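Imska Skills Rooms, Cernley
Room safety and housekeeping checklist, with comments
Suturing practice room (first floor, end of corridor)

Date of walk-round: Mar 5, 2024
Done by: Golnar Heydari
Accompanied by: Murali Thevar
Copy to: Simin Golestani, Davoud Ghaffari

Ratings are the same as last time. OK means leave it alone, Minor means please sort it before the next walk-round, and Action means somebody's name goes against it. I have written rather more in the comments than the form allows for, as usual, and Davoud has kindly stopped asking me to keep inside the boxes.

Section 1. Getting in and out

1.1 Door opens fully and closes by itself
OK
Much better than it was. The closer has been adjusted and you no longer have to lean on it with your hip while carrying a tray.

1.2 Route to the fire exit clear
Minor
Clear when we arrived, but two flattened cardboard boxes were propped behind the door and would slide across it if knocked. Murali took them down to the recycling there and then, so thank you, Murali. Please flatten boxes and take them the same day.

1.3 Evacuation notice up to date
Action (Davoud Ghaffari)
The notice still gives the old assembly point by the bicycle racks. It should say the grass by the Talebi building. I know everyone on the regular courses knows this by now, but the people who come for a single afternoon don't, and they are the ones who will read the notice.

1.4 Room number and phone number by the handset
OK

Section 2. Floor, lighting and air

2.1 Floor dry, no lifted edges
Minor
One carpet tile near the window has a corner that curls. I pressed it down with my shoe and it came straight back up again. Tape will do for now, though I would love a new tile.

2.2 Cables out of walkways
OK
All under the covers. Lovely to see, and I did go and look twice.

2.3 Ceiling lights working
Minor
The tube over the sink flickers for the first minute and then settles. Reported to the building office. Anybody who finds it bothersome can use the other half of the lights on their own, there are separate switches.

2.4 Dimmer and blinds
OK
Trainees like the room dark when they are watching a screen, and I have no quarrel with that. Please bring the lights back up before anyone starts gathering needles. I'd sooner have people blinking at me for a moment than feeling about for a needle in the gloom.

2.5 Ventilation
OK
A bit stuffy by late afternoon with a full group. Opening the window on the latch is fine.

Section 3. Sharps

3.1 Sharps bin within reach of each station
Action (Murali Thevar)
There is one for each station but the one at the far end had wandered to the windowsill, which is a long way to walk with a needle. I have asked for brackets so that they stay put.

3.2 Bins signed and dated when assembled
Minor
Signed, all of them, but one had no date. It takes a second with the marker, and the marker is on a string next to the shelf.

3.3 Bins not filled past the line
OK

3.4 Needles counted out and counted back
OK
The sheet was filled in for every session since the last walk-round and the two columns agree. I was really pleased with this one. Babak Tehrani has been going round at the start of each session with the sheet already on a clipboard, and I think that has made all the difference.

3.5 Needle never passed hand to hand
OK by report
We didn't sit in on a session, so I am going by what the tutors told me. Forceps or a dish, please, every time, even with the practice packs.

3.6 What to do after a needlestick, displayed
OK
New poster above the sink, easy to read from the stations. Practice needles haven't been near a patient, but a jab still gets washed, covered and written in the accident book. Simin asked me to underline that and I would if the form let me.

Section 4. Stores and cleaning

4.1 Thread packs in date or marked for practice only
Minor
The Jano drawer has a mixture. Out-of-date packs are perfectly all right for practising knots, but they need the orange sticker so that they never find their way back to a clinical shelf. Half the drawer had stickers and then I suppose somebody was called away.

4.2 Wipes, gloves and paper towel stocked
OK
Small gloves are running low. An order for 3,000 pairs across all sizes has gone in.

4.3 Waste sorted properly
OK
One coffee cup in the wrong bin. I am letting it go.

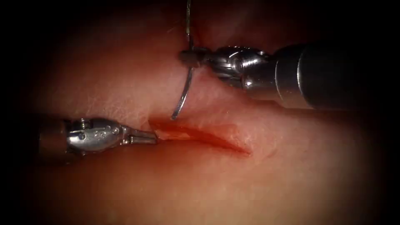 Section 5. Practice tissue and needle work

5.1 Pad lies flat, with nothing left on it
OK
The pale pads have a finely pitted surface, and a snipped end of thread can sit on that without anybody noticing. Have a good look over the whole pad, out to the corners where the light falls away, before putting it back in the drawer.

5.2 Incision still usable
Minor
A short, straight cut like the diagonal one here is what we want to practise on. Once a pad has been stitched so often that the edges tear, please retire it and take a fresh one. We do have them! People are much too thrifty with these.

5.3 Needle held securely before going near the tissue
OK
Jaws closed firmly on the curved needle, the point in view above the cut, and only then carry on. If the needle swings in the jaws, stop and take hold of it again.

5.4 Thread running free
OK
Look back along the thread as well as down at the point. It is very fine and easily forgotten until it catches on something.

5.5 Instrument tips clean and undamaged
Minor
Wrists and jaws wiped down at the end of the day, please, with attention to the joints and pins where fluff collects. Any jaw that doesn't close evenly goes in the tray marked for repair with a note saying what you noticed. "Broken" on its own doesn't help Babak very much.

Section 6. Carried over

6.1 Stool with the sinking seat
Closed. Replaced, and the old one has gone.

6.2 Second hand-cream dispenser
Still open. Simin is asking again.

6.3 First aid box contents
Closed. Plasters topped up, eyewash in date until June.

Next walk-round to be arranged with Davoud once the brackets are up. If you spot something in the meantime, write it in the book by the door or come and find me, I am nearly always glad of the interruption.

Signed: G. Heydari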